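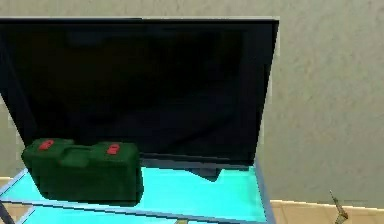 Slide 1. Hello, thanks for having me, mention the biscuits. My talk is called "Thirteen winters without telly" on the poster but I've changed it since – it's really about how a village quiz keeps going.

Slide 2. So, Lasura. Small place, one shop, one bus. We began the quiz in April in the back room of the Durnik and I wrote every question by hand. Ask who's been to a pub quiz where the answer was wrong. Wait for hands!

Slide 3. The big number. 3,447 questions in the box file now, and I've used most of them twice (don't tell the regulars). Read out the one about the longest river in Wales, let them argue, then move on before it gets nasty.

Slide 4. How to write a decent question. One right answer. Short enough to read twice. If you had to look it up in three places, bin it. My rule is that half the room should get half the round, and I still get it wrong every month – my cheese round had a top score of 2 out of 10.

Slide 5. Teams. Best night was 64 people, 17 teams, and we ran out of pencils. Tell the Fevar story here if there's time: they drove over the hill, won by a point and took our trophy home, and we had to go and win it back.

Slide 6. Money. A pound each, half to the winners and half to the hall roof. Skip if running late.

Slide 7. The Pap round! Get everyone standing. Heads for true, tails for false, last one up gets the jar of pickles. Have spare pickles.

Slide 8. Questions. Leave the tie-breaker up on the screen while they ask.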